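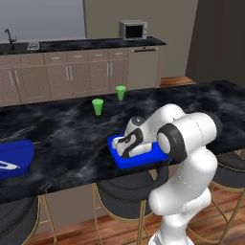
PART TWO: CLAIMS AND EVIDENCE

Chapter 4
What Did the Robot Really Do?

In the spring term, the robotics club at Skotmont set out to teach a simulated arm to clear a kitchen island. The plan sounded modest. There was a blue tray, there were two green cups, and there was a white object for the gripper to take hold of in the tray. Everything existed only inside a computer, down to the veins in the black marble. No one could break a cup, and no one had to buy one.

By the end of the term the club had a poster, and the poster said: "Our robot can tidy a kitchen." This chapter is about that sentence, and about how much of it you should believe.

Start with the word "kitchen." The students had one kitchen. It had beige cabinets, a sink, a microwave and bar stools tucked under the counter, and it looked good enough that visitors to the open evening asked whose house it was. But a good-looking room is cheap in simulation. The arm did not have to open a cabinet or run the faucet, and the program never asked it to. As far as the task was concerned, most of the kitchen was wallpaper.

Next, take "tidy." When the club adviser, Maëlys Delorme, asked her students to write down what counted as a success, she got several different answers. One student wanted the object lifted clear of the tray. Another was happy if the fingers closed on it. A third had written a scoring script that gave full marks whenever the object ended up higher than it began, which meant that a run in which it was flung toward the ceiling scored as well as a careful lift. The script had been in use for weeks. It was called Nam, after a folder it happened to be saved in, and the name stuck long after the first version was thrown out.

Then there is "can," the smallest word on the poster and the one that carries the most weight. The club had logged 3,000 attempts. That is a large number, and it was printed in large type. What the poster left out was that 2,000 of those attempts began with the object in exactly the same spot. An arm that repeats one motion will look very skilled if the world is put back the same way every time. When Delorme had the students move the starting point and run a fresh set of 26 trials, the arm managed 2 of them. The students were upset, and a few argued that the new trials were unfair. You may want to think about that argument before you read on, for you will meet it again in Section 4.3.

None of this means the project was a waste. The students learned to write a controller, they learned to read their own logs, and the second poster was a good deal more honest than the first. It was also less popular. At the regional meet in Briltville it drew fewer visitors than a team whose machine stacked blocks to music, and the judges' notes called it "a bit negative."

Club work is often praised for the wrong things. A video of one clean grasp is easy to show to parents and sponsors, while a table of failures is dull and takes explaining. Dalibor Tichý, who ran the same kind of club at Cladel for many years, used to make his teams show their worst run first -- before the title slide, before anyone's name. Some of them hated it. He kept the rule anyway, and dropped it only in August, when the summer group was too young to sit through it.

In this chapter you will take apart claims like the one on the Skotmont poster. Section 4.1 deals with defining a task so that two people scoring the same run will agree. Section 4.2 covers starting conditions and why they should vary. Section 4.3 asks what a fair test is, and who gets to decide. Section 4.4 turns to the gap between a simulated arm and a real one, where friction, worn parts and poor lighting all have their say.

You will need a notebook and one claim about a robot that you have seen in an advertisement, a news story or a school display. Copy it out word for word. Do not fix the wording, even if it seems careless -- the careless words are often the ones worth looking at. Keep the page, as you will come back to it at the end of each section.

Chapter 4 | Text last revised Mar 31, 2019 | All rights reserved | Contact the editors | Back to top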